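I finally tried coiling with willow in August, and I'm hooked! Luana Meireles lent me her notes and 16 rods to start with, and I used up every one before lunch (two snapped, my own fault for rushing the soaking).
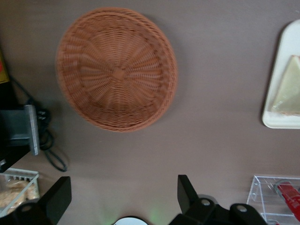

The base is the slow bit. Once the spokes are spread and you get into a rhythm, though, it's so soothing, and I forgot to drink my tea. Next up is a lidded one for Gleice, who wants it big enough for her yarn. I've already ordered 200 more rods from Teixeira!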